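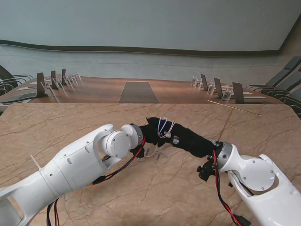
Daryna Hrytsenko wrote in a reader's note to this article that the Clemudico handles loose cable better than it handles stiff cable, and that buyers should ask for a trial with their own cords before they sign anything. Her note is kept at the head of the entry because the maker's leaflet does not cover the point.

The **Clemudico** is a two-arm robot kit sold by Fovon for light handling work. It is meant for jobs where a soft, tangled item has to be picked up, held and passed from one hand to the other. The kit has two white arms, two black hands, a controller and a set of knit covers. It is offered for sale or on a lease of 52 weeks.

## Hands and covers

Each hand has a thumb and fingers and is used with a black knit cover. The cover gives some grip on smooth cable jackets and can be pulled off for washing. It picks up lint and wears first at the fingertips. Fovon sells spare covers in packs of nine. Plitness, a parts dealer, sells a thinner version that fits the same hands - it costs less but is not covered by the lease.

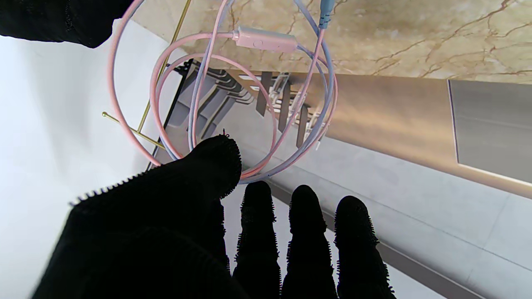
PLITNESS, 17th May - The thinner cover is now listed for both the left and the right hand. Orders placed before this date are filled with the older pattern.

## Cable handling

Thin cables are the usual test item for the kit. They bend under their own weight, cross over each other and slide when one strand is pulled. The operator's guide suggests starting with a small bundle and lifting it from below, with the fingers together.
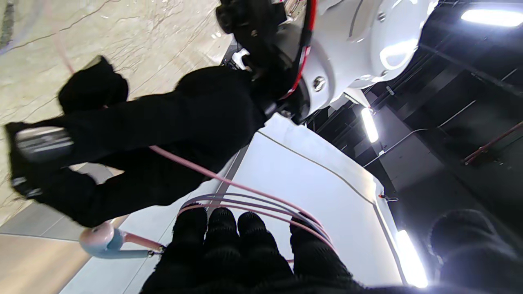
A bundle lifted this way can still slip off to one side if an inline switch or plug adds weight at one end. The guide advises a slow lift and a pause before the second hand moves in. Cables with a rubbery jacket tend to catch on the knit, and string can work its way between the fingers. Both are listed under known limits.

## Price and service

The lease is 410 a week, with setup and one training day included. Service is handled by Khamphan, which keeps a stock of wrist parts and answers most calls within 11 hours. Damage to the covers is treated as normal wear - damage to the fingers is not.

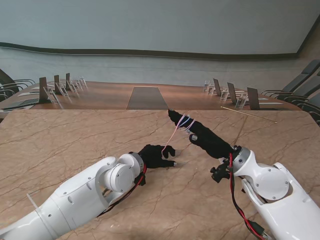
## See also

- Two-arm robots
- Cable handling
- Robot hand covers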